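About us

Tilum is a small cookery school on the ground floor of what used to be a seed merchant's, a short walk uphill from the river at Curken. We teach ordinary people to make ordinary food well, and we've been doing it for 10 years now, which seems a preposterous length of time given that we only took the first lease for two.

If you've come here to find out whether we're the right sort of place for you, the short answer is that we probably are, so long as you like eating and don't mind washing up. The longer answer follows, and you may want to put the kettle on.

How it began

Tilum started as an evening class in a borrowed church hall, with one oven that ran hot at the back and another that hardly ran at all. The first course was called Suppers for the Week, and the idea was simply that you'd come along in February, when the evenings are dark and everyone is sick of pasta, and go home six weeks later with a handful of dinners you could cook without looking anything up. Eight people signed up. One of them only came for the bread, and we learned quite a lot from her about what people really want from a cookery class (it is very often the bread).

By the end of that spring there was a waiting list, and by the autumn we'd found the seed merchant's. It had no ceiling to speak of in the back room and a great many drawers labelled with the names of beans. We kept the drawers! They hold our spices now, though some of the old labels are still on, so if you're sent to fetch the cumin you'll need to look under Broad, Early.

The name comes from the lane the church hall stood on. We did think about changing it when we moved, and we had a whole list of alternatives with puns about thyme and so on, but by then people were already saying "I'm off to Tilum tonight" and it seemed a shame to confuse them.

What we teach

Suppers for the Week is still going, and it's still the one we'd suggest if you're starting from nothing. It covers soups, a proper roast, three things to do with eggs, rice that doesn't stick, and a pudding of the group's choosing, which nearly always ends up being crumble. After that you can wander off in whichever direction you fancy. There's a bread course, naturally, and a pastry course that runs in the cooler months when our hands and the butter are on better terms. We do preserves in late summer, when the whole building smells of vinegar and plums and the neighbours either love us or don't.

Then there's Dilex, our club for young cooks between nine and fifteen, which meets after school and finishes at half past five. It's noisy and floury and we're enormously fond of it. The members chose the name themselves after a long and heated discussion, and none of them has ever agreed on what it means. They cook one savoury dish and one sweet one each session, and they take turns planning the menu, so there have been some unusual pairings along the way. Fishcakes and jelly is the one parents still bring up.

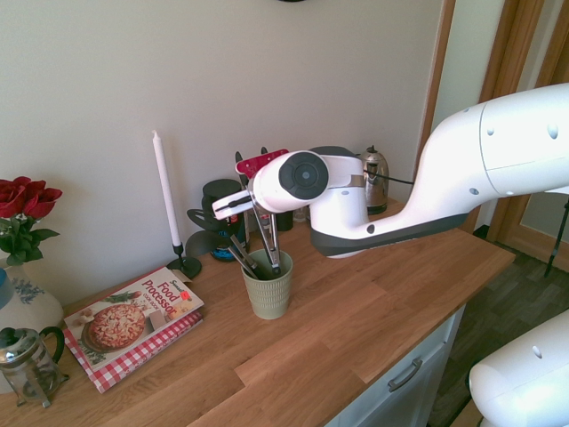 We keep groups small, with never more than 10 in a class, and everybody cooks. We've all been to demonstrations where you sit on a hard chair and watch somebody else have the fun, and then you go home and can't remember whether the onions went in first. In our classes you chop your own onions. You'll be shown how to hold the knife, you'll be left alone for a bit to get on with it, and someone will come round in good time to help if things are going brown that ought to be going gold.

We don't give out certificates. What you do get is a recipe booklet with wide margins, and we do hope you'll scribble in it. Old students sometimes bring theirs back to show us, all splashed and stuck together, and it pleases us more than any number of kind reviews (though we like those too, of course).

Where the food comes from

As much as we can manage comes from Chien, the growers' co-operative on the other side of the valley. They bring vegetables over in the van before nine in the morning, and we plan the classes around what turns up, which keeps us on our toes in the hungry gap when what turns up is mainly leeks. Flour is from a mill further down the river. Lemons, we admit, have travelled.

Peelings go back to Chien in the same crates. Anything cooked and left over goes home with whoever has room in their bag, so it's well worth bringing a tub or two with a good lid.

The 1,000 suppers

A few winters ago the boiler gave up, the back roof followed it, and we needed rather a lot of money in rather a hurry. So we cooked. The plan was to sell 1,000 suppers from the side door, in foil trays, between November and Easter. Students past and present came in to stir and ladle, and the queue on pie nights went down past the chemist's. By the time we stopped we'd sold 3,577, and we had a roof, a boiler and a very decent second-hand mixer. We still open the side door for pies on the first cold evening of the year. There's a notice in the window when it's coming.

Finding us and getting in touch

We're at the top of the lane in Curken, with the green door and the bay tree. There's a step up from the street, and we have a ramp that goes down in a moment if you ring the lower bell. Do tell us about allergies when you book and we'll plan round them.

The office is open from ten until four, and if the phone rings for a long time it's because our hands are covered in dough, so please leave a message and we'll ring back once we've washed.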